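Kudholm opens orders for its two-armed tabletop sorting kit

By Reinhold Ehlers
5/29/21

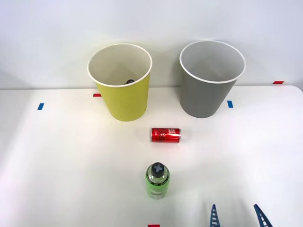 What is in the kit

Kudholm has started taking orders for a bench-mounted robot kit meant for small labs, training centers and repair shops that want to try automated sorting without putting in a full work cell. The kit, sold under the name Trovcombe, comes with two arms, a fixed camera on a post, a control box and a set of soft lattice fingers that clip onto the grippers.

The price is 1,122 euros for the basic set. Buyers supply their own table and computer. Kudholm says any flat surface with room for both arm bases will do, though the manual advises a plain, light-colored top and a plain wall behind it. Busy patterns slow down the camera setup, and the company's support line has had more questions about tablecloths than about wiring.

The demonstration station at the Numthorpe office follows that advice. The table is white and so is the wall. The test objects are ordinary ones: a yellow paper cup and a gray paper cup toward the back, a red Coca-Cola can lying on its side in front of them, and a green plastic bottle with a black cap closer to the arms. Short strips of red and blue tape mark positions on the tabletop. The fingers are dark blue, with openings like the rungs of a ladder, and they narrow to a thin tip.

The lattice design is the part Kudholm has changed most after a trial run with early customers in March. The first version of the finger was solid and gripped cans well enough, but it tended to crush paper cups. The new one bends around whatever it closes on. Spare fingers are sold in packs of 9, and the company expects a busy user to go through a pack in a year.

Setup and software

Setting up the kit takes most of an afternoon. The arms bolt to the table edge with clamps that come in the box. After that the user puts down tape at the points named on the setup sheet, and the camera uses those points to work out where the table is. The tape can stay in place once the check is finished. Kudholm suggests leaving it, so the check can be repeated if someone bumps the camera post.

The software, written by a small firm called Bălan, runs on a regular desktop machine. A user picks an object from a list, picks a place to put it, and saves the pair as a task. Up to 100 tasks can be stored and played in order. There is also a hand-guided mode, in which the user moves the arm through the motion and the software records it – useful for odd shapes that are not on the list.

The list itself is short. It covers cups, cans, bottles, small boxes and a few hand tools. Bălan plans to add to it through free updates, the first of them due before the end of the year. Clear glass is not supported yet.

Limits

The arms are slow compared with factory machines. Moving a can from one side of the table to the other takes several seconds, and the speed cannot be raised past a set limit. Kudholm says the limit is there so the kit can be used without a cage, but buyers should still read the safety sheet and keep their hands out of the work area while a task is playing.

Each arm can lift a full drink can and not a great deal more. Open cups with liquid in them are outside what the warranty covers. Objects lying on their sides are allowed, although round ones may roll when a finger touches them, and the manual recommends coming at a can from above with one finger on each long side.

Both arms can work at once, but only on separate tasks. Passing an object from one arm to the other is possible in hand-guided mode and has to be recorded by the user. A built-in handover routine was dropped from the first release when testing ran long.

Noise was not a problem during a visit to the Numthorpe office. The motors make a low whir that is easy to talk over, and the fan in the control box is louder than either arm.

Ordering and delivery

Orders are being taken by phone and through Kudholm's dealers. Delivery takes 2 months for the basic set and a little longer for the classroom version, which adds a second control box, printed lesson sheets and a carrying case. Schools and public training centers can ask for the classroom version on loan before they buy – the loan runs for four weeks, and the borrower pays return shipping.

The warranty covers the arms and control box for two years. Fingers, clamps and tape are treated as supplies and are not covered. Customers who bought the March trial version can trade in their solid fingers for the lattice type at no charge, as long as the request reaches a dealer with the serial number from the underside of the arm base.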